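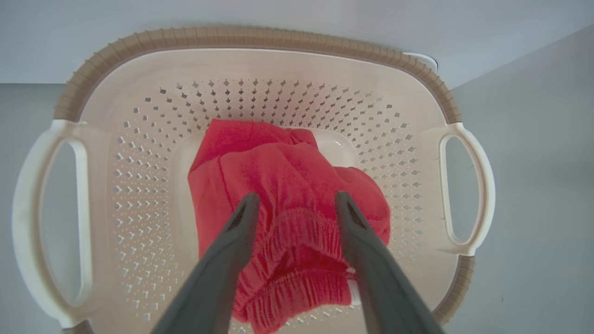 I spent 21 years bending over baskets at Bestbridge, and I'm delighted to hand that part over! Since the arms came in, Mirta Cisternas and I do the jobs we used to squeeze in after four – stain checks, mending, calling customers back. Agathe Royer worries about hours, and she's right to ask. I want it in writing that nobody loses any.
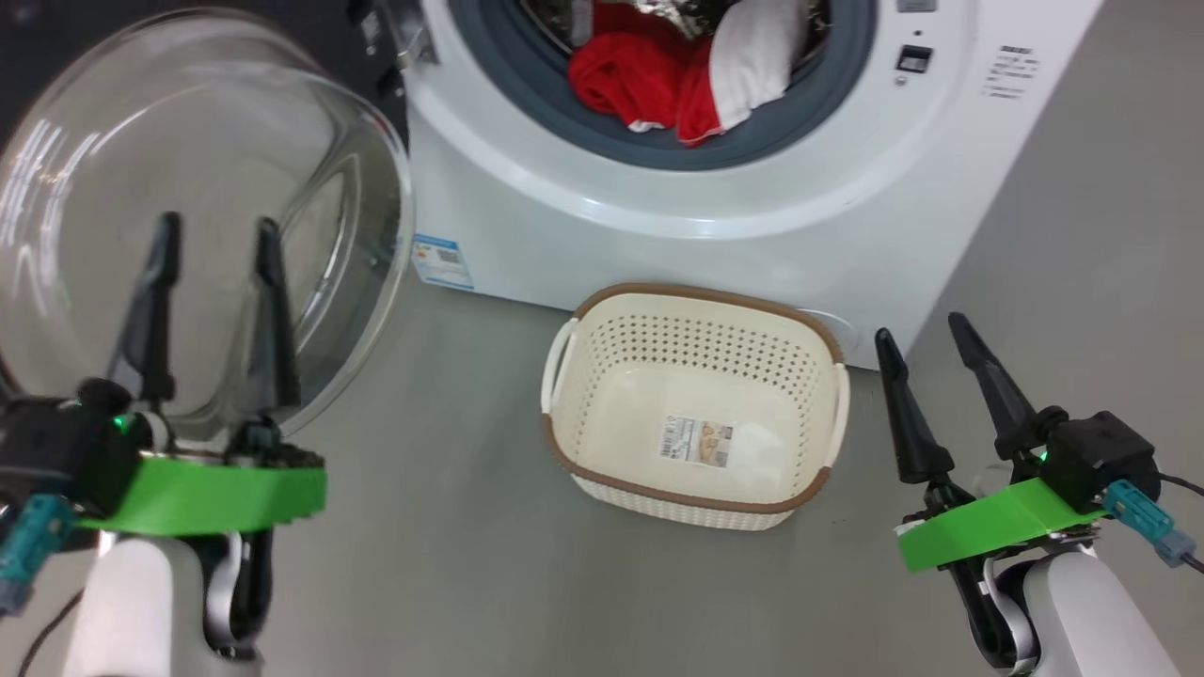 Two arms, one washer, one basket.

They're slow with knits, and I don't mind. My Saturday shift used to end with a sore back. Now I go home and garden – give us more of this, and let the people who fold decide where it goes.

Contact | © Bestbridge | Back to top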